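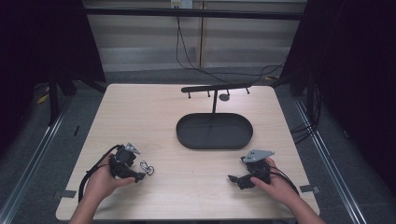 1/ Moving day notes, Prenden to Valmont, for anyone doing it this winter. We went Fri 29 November with a rented van and one helper, Dionysis Galanis.

2/ Van was 400 for the weekend, fuel not included. You have to bring it back full. The nearest gas station to the depot closes early on Sundays.

3/ Packed 35 boxes. Wrote the room on two sides of each one. Should have done the top too, you can't read the sides once they're stacked.

4/ Tables go in last, on edge, with a blanket between each. Ours already had a chipped front edge so I didn't fuss over it.

5/ Power company wanted a meter reading the same day. It was 2,918. Take a photo of the meter, they asked me twice.

6/ Internet gets hooked up next week. Mail forwarding runs until May. Still looking for the kettle.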